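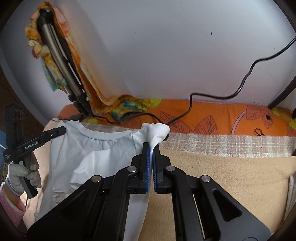
About Coltivance

Print this page | E-mail this page

Coltivance teaches robots to do housework by having people do it first. Our operators pick up a pair of hand-held grippers, one for each hand, and carry out ordinary jobs with them at home: folding a shirt, straightening a blanket, putting things away. The recordings go to teams who train robot arms that have the same kind of fingers.

The company was started by Consolacion Marquez, who had managed a commercial laundry for years, and Parvathi Pisharody, an engineer. They met while working on a folding machine that could handle flat towels and very little else. Shirts stopped it. Parvathi wanted examples of people handling shirts, many of them, and Consolacion knew people who were good at it.

What we do

Most of our work is with cloth. A T-shirt has no fixed shape, and the same shirt will land differently each time it is dropped on a bed. An operator working with two grippers has to find an edge, pinch it, lift and lay it down, without using fingertips to feel for the hem. New operators are slow at this. After a week or two they stop thinking about the tool.

We record in homes, on beds, tables and couches, with whatever blankets and lamps are there. We don't ask people to repaint a wall or clear out a room. A robot that has only seen a lab bench tends to do badly in a bedroom.

We also run a smaller remote control program. In that one the operator sits at a desk and moves a robot arm in another room, watching on a screen. It is slower than hand-held work and costs more, but some customers need data from their own arm.

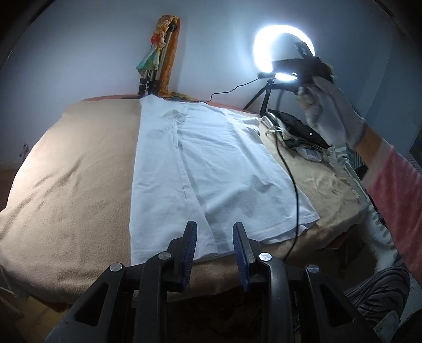 A white button-up shirt laid out on the bed, collar at the far end.

How a session works

Each operator gets a task sheet in the morning. It names the garment, the starting position and the finished fold. The operator does the task, resets the garment and does it again. Gloves are worn on all hand-held work. A session ends when the sheet is done or when the operator's wrists have had enough - we leave that to the operator.

Reviewers then watch every recording. Dropped or failed folds are labeled and kept, as long as the operator went on to fix them. Recordings where a private item or another person comes into view are removed.

Where we are now

We have 108 trained operators and have recorded in 600 homes. Our garment list stands at 1,033 items, of which nearly 807 are shirts, pants and other everyday clothes. The rest is bedding, towels and a few odd things like aprons and oven mitts.

Our two current projects are Furell, which covers folding and stacking, and Veloso, which covers hanging clothes and buttoning. Veloso began in January and is still small. Buttons are hard with two flat fingers.

Working with us

Operators are paid by the hour, training included. You need a bed or a large table, decent light and a steady connection for uploading. Write to the operator desk through the contact page.

Shares: 14 | Comments: 2

Related
Becoming an operator
Furell: the folding task list
How we handle recordings made in your home
Vindine joins our remote control program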